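The wooden bowl, the white table and the tape that stays put

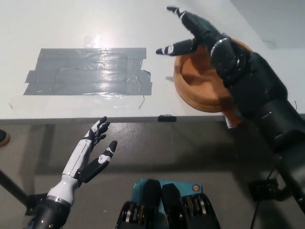
Shiela Saludo

I have been meaning to write about the bowl for months. It's only a wooden bowl, round, a warm sort of orange-brown, with a shallow rim that stands up a little at the edge, and I must have looked at it thousands of times without once thinking it deserved a post of its own. Then in April my friend Maribeth Salazar came over for a cup of tea and asked where I'd got it, and I talked for so long that the tea went cold and she had to be given another one. So I thought I might as well put it all down.

The bowl came from Nogueira, the little homeware shop that used to be on the corner opposite the dry cleaner's. I say used to be, although they have only moved up the hill, but it feels like another country when you have shopping to carry. I had gone in for a bread knife. The bread knives were dreadful and the bowls were on the shelf just above them, and I picked one up to see if it was as light as it looked. It was heavier, and I liked it all the more for that. I went home without a bread knife (I am still sawing away with the old one) and with the bowl wrapped in brown paper under my arm.

For the first year it lived on top of the fridge, where I put bananas in it and forgot about them. Then it went on the hall shelf for keys, and that was a mistake too, as everybody who came through the door took it as an invitation to empty their pockets. I once found a parking ticket in there, three foreign coins, a button and half a packet of mints. It was only when we set up the white table that it found its proper place, over on the right-hand side, and there it has more or less stayed.

Now, the table. I do love a white table, and I will defend it to anyone. Maribeth thinks they are cold and that you spend your life wiping them. She's right about the wiping! But wood looks so well against white. The bowl on our old brown table simply disappeared, and on the white one you see the colour of it straight away, and the curve of the rim, and even a tired old orange looks like something out of a painting. The top has a slight gloss to it and it catches the light from overhead, so you do get a bright patch of glare towards the middle. If you are trying to read there you end up shuffling the paper about until you find a spot that doesn't make you squint. I have learnt where to sit.

What everybody asks about, of course, is the tape. There is a great patch of grey duct tape on the tabletop, laid in overlapping strips, and it isn't very neat. The ends don't line up and the right-hand side is torn and ragged. You can also see a thin crinkled layer of something clear and shiny over it and below it, and that catches the light as well. I have had more comments on that patch than on anything I have ever baked.

I do think about taking it off. I thought about it very seriously before Christmas, and got as far as reading up on how you remove old duct tape from a smooth surface. The advice seems to be gentle warmth first, then patience, then a little cooking oil rubbed into whatever sticky stuff is left behind, then warm soapy water to get rid of the oil. You are meant to pull it back on itself, low and slow, and never go at it with a knife. My sister swears by a hairdryer for the warming part. She did the whole side of a wardrobe that way, and it took her an afternoon and most of a radio play.

But I keep putting it off, and I have come round to thinking that I don't mind it. It's a working table. Things get cut and glued and sorted and mended there, and a table that is too perfect makes me nervous. I had a very smart one once, a Jedenora, bought in a sale when I was feeling rich, and I was so afraid of marking it that I kept a cloth on it and a second cloth on top of the first. I don't believe I saw the surface more than twice. When I sold it, the woman who came to collect it said it was like new, and I felt rather sad about that for the rest of the day.

There's a small black clip on the front edge too, near the middle, that you might take for a speck if you weren't looking. I have a weakness for clips. They hold recipes and letters and the corner of a tablecloth on a windy day in the garden, and I never put one away in a drawer if there is an edge handy to put it on. Maribeth took one home by accident on the cuff of her cardigan and posted it back to me in an envelope, with a first class stamp. I thought that was lovely of her.

Looking after the bowl is very little trouble, and as several of you have asked, I'll tell you what I do. It gets wiped with a damp cloth and dried straight away with a tea towel, and it never goes in the dishwasher or sits in the sink. When it starts to look thirsty I give it some oil. I use one called Kodari, which a neighbour gave me, and I put on very little, rub it in with an old sock, leave it overnight and buff it in the morning with the other sock. I did try a beeswax polish for a while but I found it a bit tacky in warm weather, and everything I put down in it picked up a faint smell of church.

As for what goes in it, I have tried most things. Lemons are the best, I think. Onions look handsome but they shed. Walnuts are wonderful in winter, although you then have to allow for the shells, and small children can't be trusted near them. Wool was a disaster. At the moment I am leaning towards keeping it for odds and ends I'm in the middle of using, so that they're all in one place when I sit down and can be tipped out again when I've finished.

Maribeth has now decided she wants a bowl like it, so we are going up the hill to Nogueira together, with a stop at Brimolano for one of their almond buns - or two, if they have the ones with the cherry. I have promised to keep her away from the bread knives. I'd quite like a second, smaller bowl myself, if I'm honest, something that could sit next to the big one without fighting with it, but I haven't the faintest idea where on the table I would put it.

If any of you have got old duct tape off a white tabletop without taking the shine away with it, do please leave me a comment. I'd especially like to hear from anyone who has tried the cooking oil, as I have half a bottle of sunflower that wants using up.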